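Ok, I have been reading about home robots for three weeks straight and I need to put this somewhere. Thread on whether machines can do chores yet. Long one, get a drink.

Short version from me: kind of! More than I thought in November, less than the videos want you to think.

Start with the stuff that works. Robot vacuums, fine, we all know. Dishwashers are robots and I will die on this hill. You put in a mess, you push a button, you go to bed.

The shop floor is way ahead of the house, and that makes sense to me. I spent 13 years at the Priltville warehouse, and by the time I left, the wrapping and the pallet moving were done by machines. Same box, same height, same spot on the belt. They were great at it and they never complained about the radio.

But then we had the returns table. Every box torn a different way, stuff rolling around inside, a sock where a phone charger should be. Still people. I was one of them. I asked a friend who's still there and it's STILL people.

A kitchen is a returns table. That's my whole theory, you can stop reading now if you want.

So the chore I've gotten obsessed with is bread. Picking up one slice of sandwich bread and putting it on a plate. My 4 year old nephew can do it (jam everywhere, but he can do it). For a gripper it's a real problem, bread squishes! Squeeze like you'd squeeze a box and you've got a thumbprint sandwich.

Here's the size of the job, slice and plate and two fingers: 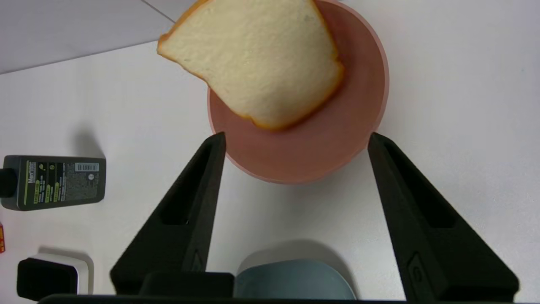

Youssra Younis replied that bread is the easy half, since a squashed slice is still lunch, and she'll be impressed when one of them can get a fitted sheet onto a mattress by itself.

Fair!! Youssra, I can't get a fitted sheet onto a mattress by myself.

But I do think she's onto something about mistakes. How much does it cost when the machine messes up? Bread, a few cents. A wine glass, now you're sweeping. A pot of soup on the stove, no thank you, not while I'm at work.

So if I were ranking chores by how soon I'd let a machine try: picking up toys, then laundry into the basket, then setting out plates and dry food. Folding is further off. Anything with hot oil, I'll be retired.

Speed is the other thing. When you watch a demo, look for a little "4x" in the corner. I timed myself making toast and a sandwich this morning and got 57 seconds, no rushing. I'd be happy with a robot that took ten minutes though. I'm not standing there! Let it take its time.

Somebody asked what I'd pay. If it only cleared the table and loaded the dishwasher, $300 and I'd order it tonight. I know that's not what arms cost. Let me dream.

My mom has bad hands, and opening the bread bag is the part of lunch she hates. For her a slow machine that does two dull things every day would be a big deal, and I'd take that over one that does a backflip.

Going to read up on laundry next. If you work with this stuff and I got something wrong, tell me, I want to know. Reginald Doucet already has notes on the dishwasher thing and no, Reginald, I'm not taking it back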